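Quick answers about Luuk Verschueren, independent councillor for the Altbridge ward on Erkora town council. Updated September. If your question's missing, email and it'll get added when there's time.

## Who is he?

Councillor for Altbridge. Second term. Before that he drove buses, then ran the timetable desk at Verbeke, the coach firm. Moved to Erkora as a teenager, went to school here, never left.

## Is he in a party?

No. Independent both times he's stood. He was a party member in his twenties, let it lapse, didn't join another. He sits next to the other independents in the chamber but there's no whip and they vote diffrent ways quite often. The parking vote for one.

## How did he get elected?

First time: a by-election, after the sitting councillor moved away. Four candidates. He won with 852 votes, lead of 55 over second place. There was a recount, same result.

Second time was the normal all-out election. He kept the seat. Full figures are on the council's results page, not copied here as they get typed wrong.

## When is he up again?

Next full council election. Terms are 4 years. He hasn't said whether he'll stand and asking this page won't get it out of him.

## What committees is he on?

Transport, and Licensing. He was on Planning for most of the first term and came off it at his own request – too many applications in his own ward, he kept having to leave the room.

## What has he got done?

Depends who you ask. The ones people bring up:

- The evening bus to Altbridge came back. Last one now leaves the market square at 10.40pm
- Crossing outside the infants' school
- Written answers to public questions now go online, used to be paper only

He also voted for the higher garden waste charge. Plenty of people not happy about that, and he's had the letters.

## What about the library motion?

Lost. He wanted the Altbridge branch kept open on its full hours and paid for out of reserves. Council went for reduced hours instead. He's said he'll bring it back when the budget comes round, with the sums redone. The text of the first motion is in the minutes.

## What's the Tinance row?

Tinance had the contract for the council's payment system. Verschueren asked why it was extended without going out to tender. Officers said the rules allowed a single extension, he said the rules should be changed then. It went to Audit, and Audit agreed the extension was within the rules but asked for future ones to come to full council first. So both sides said they'd won. Contract has since run out.

He has no shares in Tinance or in anyone who bid against them. It's in his register of interests, which anyone can look at.

## Does he still work for Verbeke?

No. Left before the second election. He does declare the old job whenever a coach or bus item comes up, and sits out anything to do with Verbeke contracts.

## How much is he paid?

Basic allowance, same as every other councillor. No extra, as he doesn't chair anything. He claims mileage for meetings outside the town and not inside it. Claims are published every year.

## How do I get hold of him?

Email is best. Address on the council site under Altbridge. Phone is fine too but leave a message, he's slow picking up in the day. Letters care of the town hall do reach him, allow a week.

Surgeries: Altbridge community hall, 3 a season, 6pm to 7.30pm. No appointment. Side door – the front one's locked in the evening.

## I don't live in Altbridge. Can he help?

Usually he'll pass you to your own councillor. Not being rude, it's the convention. If it's a bus problem write to him anyway, Transport covers the whole town.

Not sure which ward you're in? Postcode checker on the council site. The boundary runs down the middle of Mill Lane so the odd numbers are in and the evens are out.

## Can I watch him speak?

Yes. Full council is open to the public, seats upstairs, and it's streamed. Committees are open as well unless the agenda says otherwise. To ask a question yourself you need to send it in by noon two working days before. One question each, plus a follow up on the night.

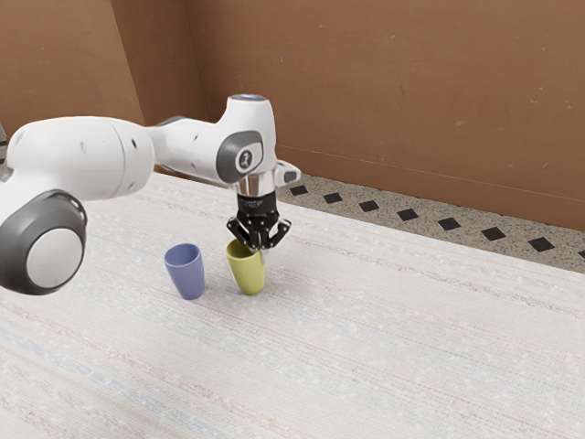
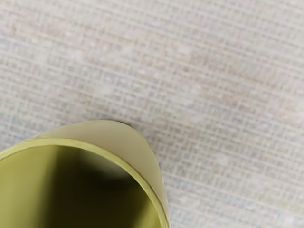 Yellow-green on a light surface, both pictures. Computer renders.

## Who writes this page?

A couple of Altbridge residents. Not him and not the council. He's been sent it and corrected the bit about Planning, nothing else. Spot a mistake, tell us and we'll fix it, tho maybe not the same day.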